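Grorkton Robotics Traces Dropped-Basket Fault in Home Tidying Gripper and Releases Fix

HAVERFORD, Mon 29 May – Grorkton Robotics today published the full findings of its inquiry into a grip fault that caused its Amholm home tidying gripper to drop woven baskets and other soft-sided containers. A software update is ready now, a replacement fingertip will follow, and owners can read the whole report, including the parts where we got it wrong.

No one was hurt in any of the reported drops. The damage we know of comes to scratched flooring, one cracked baseboard and a good many spilled socks. Even so, a machine that lets go of something it is carrying is a safety matter, and we have treated it as one from the day the pattern became clear.

We are also excited to share what we found, because it taught us more about gripping everyday things than any of the tests we had planned for this spring!

What went wrong

The Amholm decides how hard to squeeze by feeling for resistance. As the two fingers close, the controller watches the load on each one, and when the load levels off it decides that the object is held and starts the lift. With a box, a mug or a book this works very well. The load climbs quickly and then stays put.

A woven basket acts differently. The strands give a little, then shift against each other, then give again. On some baskets the load leveled off for a moment while the weave was still settling, and the controller took that short pause as a firm hold. The lift began too early. In most cases the basket slid out within a hand's width of the floor and nothing much came of it. In the more serious cases it held long enough to be carried, and then fell when the arm changed direction.

Our test lab in Zellthorpe repeated the pickup 431 times with baskets of different sizes and weaves, both empty and loaded. The basket was dropped in 38 of those attempts. That is far too many, and it was a hard number to see on the board. Corner pickups were the worst of all. When the fingers come in on either side of a bottom corner, they meet two faces that slope away from each other, and there is very little flat surface for the tips to press on. 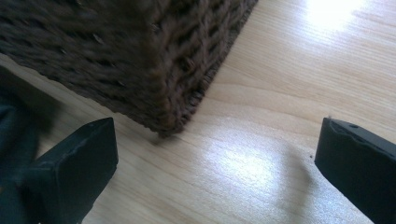

Wear made things worse. Our fingertips have a hard black finish, and with use the edges get scuffed and chipped. We had always thought of that as a cosmetic issue. The Zellthorpe team compared new tips with tips that had seen long use and found that the worn ones caught on single strands instead of pressing evenly across the weave. A caught strand pushes back, the load reading jumps, and the controller believes it has a better hold than it does.

There was one more surprise. Shiny floors threw off the height estimate. The camera on the gripper looks down past the fingers, and where a glossy floor reflected a bright light, the software sometimes placed the floor slightly lower than it was. The fingers then closed a bit too low, under the widest part of the rim or right at the corner. On carpet we could not reproduce this at all, which is why it took us so long to believe the first customers who described it. They were right, and we thank them for sticking with us.

How we missed it

Before launch, the Amholm passed 100 basket pickups in a row. We were proud of that run and we said so often. Looking back, every one of those pickups used the same stiff basket, on a dull gray mat, with fresh fingertips. The test told us that the gripper could lift that basket. It said almost nothing about the softer, rougher, heavier ones that people keep in their living rooms.

The first reports reached our support desk early in May. They were logged one by one as "object too heavy," and the link between them was only spotted when the eleventh came in. All 11 owners had written the word "basket" somewhere in their message. We should have seen it sooner. Support reports are now searched by object type at the end of each working day, and any repeat goes straight to the lab.

What we have changed

The software update changes the hold check. The gripper now closes, waits for the weave to settle, squeezes again, and lifts a very small amount before it commits to the full lift. If the load changes during that small lift, it sets the object back down and tries from another side. This makes each pickup a little slower. We think owners will find the wait easy to live with, and early testers in Haverford have said the same.

The update also tells the gripper to stay away from corners when a flatter side is within reach, and to ignore very bright patches when it works out where the floor is. When it can't find a clear view of the floor it will stop and ask for help through the app.

The new fingertip has a softer face and a rounded edge, and it is made to be swapped at home without tools. It is in final testing at Zellthorpe. Every registered owner will get a set free of charge as soon as it passes, and there is no form to fill out.

What owners should do now

Please install the update from the Amholm app before using the gripper on baskets again. Until the new fingertips arrive, we ask that you:

Keep children and pets out of the area while the gripper is carrying anything.
Do not use the gripper to carry baskets up or down stairs.
Look over the fingertips once a week, and stop using them if an edge is chipped deeply enough to catch a fingernail.
Send us a short note if anything is dropped, even if nothing was damaged.

Owners who had floor or wall damage from a dropped basket can contact the support desk, and we will cover the repair. This includes damage that was reported earlier and turned down as an overload. Those cases have been reopened and the owners will hear from us directly.

The full report, with the load curves and the test notes from every pickup, is on the Grorkton website. We have also posted the list of baskets used, and we would love to make it longer. If you own one that your gripper just can't seem to manage, tell us what it is and the lab will try to get hold of the same kind. The odder the weave, the better!

About Grorkton Robotics

Grorkton Robotics designs and builds gripping tools for home use. Its main office is in Haverford and its test lab is in Zellthorpe.

Media and owner inquiries: please use the contact page on the Grorkton website and choose "Basket report" as the subject.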